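# Can a machine put the shopping away yet?

"Ask me about tidying," she says, before I've got my coat off. "Everybody asks about backflips. Tidying is the good bit!"

She has spent the past four years at Perrin, a small outfit on the edge of Gomville that tries to teach robot arms the kind of jobs most of us do with the radio on. Putting things in baskets. Taking them out again. Sorting a shelf, clearing a table, packing an order for somebody who is waiting at the till. Before that she ran the stockroom of a gift shop in Sivmont, and I suspect it's the stockroom years that make her such good company on this subject. She asked me to leave her name out, on the grounds that the work belongs to the whole team, so I have.

My first question is the blunt one. Can they do it? Can a machine do a household chore from start to finish, today, in a home it has never seen?

"Some chores, some of the time," she says. "If you let me pick the table and the light and the things on it, I can show you something lovely. If you pick them, I'll be a lot more nervous. But four years ago I wouldn't have let you in the door, so I'm pretty cheerful about it."

The trouble, she explains, is that chores sound like one job and turn into dozens. "Take 'put the fruit in the basket'. Which fruit? Is it soft? Is there something in the basket already, and can you lean on it or will it squash? Has the basket got a bit of give in the sides? You or I do all of that with our fingertips while thinking about supper. The arm has to get it from somewhere, and for us that mostly means a camera down by the fingers and a great deal of practice."

How much practice? In the early days the team reckoned on 100 goes at a task before it was worth running a proper trial. Some tasks now come together in 40. She is careful with these numbers and tells me twice that they belong to her own workshop, with its own tables, and that I shouldn't go round applying them to anybody else's.

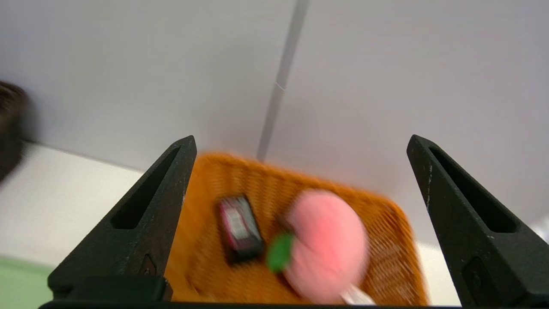

"Baskets are wonderful teachers," she goes on. "A plain box is easy, you know where the edges are. Give it rounded corners and a weave and turn it a bit on the table, and suddenly you find out what your system has really learned. I've got a terrible soft spot for baskets. My husband has banned me from buying any more for the house."

I ask what shopkeepers want, given that she used to be one, more or less. She lights up at this.

"Restocking! Every time. They don't want a robot that chats to customers, they want something that fills the gaps on the shelf at six in the morning. And returns - oh, returns. In Sivmont we had a crate of them every January, all shapes, half of them in the wrong packet. I used to dream about a pair of hands that would just sort that crate."

Could an arm do the January crate now? She thinks about it for quite a while.

"Part of it. We tried something close to that in the spring with Roltau, who lend us space at the back of their warehouse. We put out 50 mixed items and the arm placed all but 17 where they should go. I was thrilled, I rang my mother. The warehouse manager looked at the 17 and said, well, who's picking those up? And he was right to ask. A person who dropped that many wouldn't last the week."

What were the awkward ones? Thin, flat things, chiefly, and anything shiny. Small packets lying against the side of a container are a pain, she says, as there's so little room to get a finger behind them. Round things behave better once they're held but like to roll off before that. Anything with a stalk or a handle is a gift if the arm comes in from the right side and a nuisance from the wrong one.

Speed is the other sore point. She reckons she can still beat the arm at almost anything on the table, and does so, loudly, when visitors are in. "It doesn't bother me much, though. My dishwasher takes two hours and I love it. If a machine wants all night to tidy the playroom, let it have all night, as long as it doesn't tread on the cat."

So which chore will go first? She won't give me a year, but she will give me an order: table clearing, then toys into tubs, then the simpler sorts of shelf filling. Laundry she puts a long way down. "Fitted sheets," she says, and shakes her head.

Perrin's next trial at Roltau is planned for August, with a fresh set of objects picked by the warehouse staff and kept secret from her team until the morning. She has already asked them for a hint and been turned down.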